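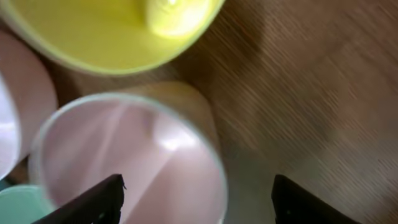

Olorwood Everyday Cups, Mixed Colors

Okay, let me tell you about these cups, which I have been using in my own kitchen since July and which I now keep on the shelf by the register at Musolis (second bay, under the dish towels). We carry them in a mix of colors. The yellow is a proper lemon yellow all the way down the inside, and the pink is the see-through one, a soft blush that goes lighter and darker as you turn it. I went back and forth on which I liked best and ended up taking both home.

They're plain round plastic cups with no handle. I wanted something I could hand to a six-year-old or take out on the porch without thinking about it, and I didn't want another set with cartoon animals on it. My sister uses hers for paintbrushes. Go ahead, I won't tell!

What they're like to use

The cup is wider than it looks online, so you can get your whole hand and a sponge in there. That was my big complaint about the Younis tumblers we used to sell (lovely shape, but you needed a bottle brush, and then the bottle brush never dried). The rim on the see-through pink is thin and nice to drink from. If you have very small kids who chew on things, I'd steer you toward the solid yellow. It feels a bit chunkier in the mouth.

They stack, but give them a little twist when you pull them apart or they'll stick, especially straight out of the dishwasher. I keep mine in stacks of four because taller than that and my cabinet door catches.

Colors

Lemon yellow: solid color, in stock.
Blush pink: see-through, in stock, and the one that sells out first.

You can pick your colors if you buy singles. The set comes as packed by Olorwood and I can't swap them around for you, sorry. I did ask.

Size and care

Holds 9 ounces filled to a sensible level, a little more if you like to live dangerously. Top rack of the dishwasher is fine. Please don't microwave them. I know people do. For coffee or tea use a mug; these are for cold drinks and lukewarm cocoa at the most.

If the see-through ones start to look cloudy, soak them in warm water with a splash of white vinegar and rinse. It's our hard water here in Vilbridge that does it, and mine came up clear again after one soak. Skip the scratchy side of the sponge, too. I learned that on my very first pink one, and it's now the cup that lives in the bathroom.

Ordering

Singles are $2 each, any color we have. For parties, school snack tables, church suppers and so on, I can get up to 1000 at a time, but I need a few weeks' notice and a deposit. Orders over $60 ship free; under that it's whatever the post office charges me. Local folks can pick up at the back door any afternoon we're open. Ring the bell and give me a minute, I'm usually up a ladder.

Returns are easy. If a cup shows up cracked, send me a quick picture and I'll put another one in the mail, and you don't need to send the broken one back.

Questions about colors or big orders come straight to me, so just use the contact form and put "cups" in the subject line so I spot it.

Maricica Surdu
Musolis, Vilbridge

Page updated November 12, 2020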